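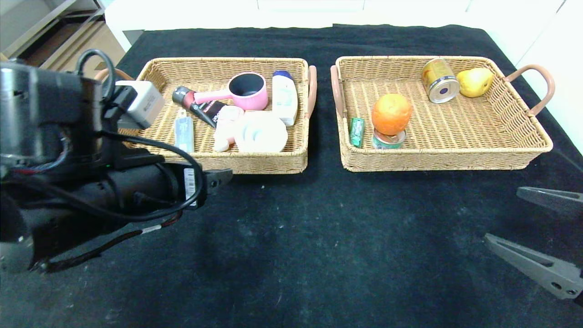
Bornport sorts its groceries from its shampoo

BORNPORT, Thursday, March 14, 2019. The Tamuvano community room has taken on one of the great household questions, which is what to do with a shopping bag that holds both a pear and a bottle of lotion. Its answer is two baskets.

Noemí Quintero, who runs the sorting table, wants food in one basket and everything else in the other. Saucepans count as everything else. So far 421 households have signed up to have a go, a turnout the last town budget meeting could only envy.
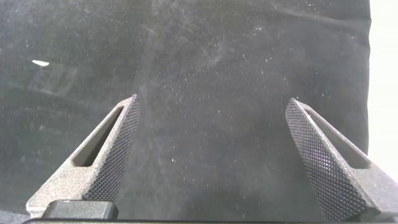 Quintero picked the table covering after a long argument with herself over a floral print. She went with plain dark fabric, on the theory that a pack of gum has a harder time hiding on it. The cloth cost less than the coffee served beside it, and a second one is on order from Liepiņa, the fabric shop on the corner.

Arkano, the housewares store across the street, supplied the wicker baskets, handles and all. Its manager would like it known that they are also for sale.

Opinion remains split on chewing gum. Quintero files it with the oranges and the canned goods. A letter to this paper, running to 718 words, files it with toiletries.

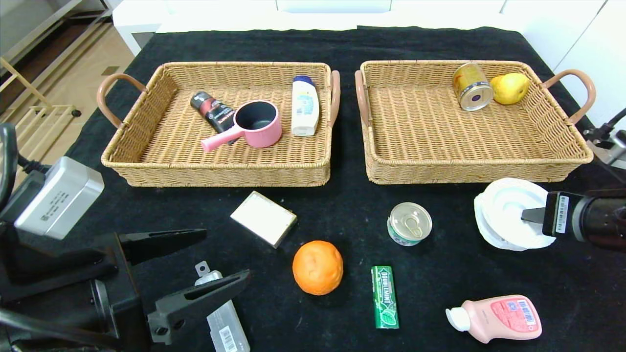 If you go

Sorting continues through April in the Tamuvano community room. Admission is free. Bring your own bag, and please finish any ice cream first.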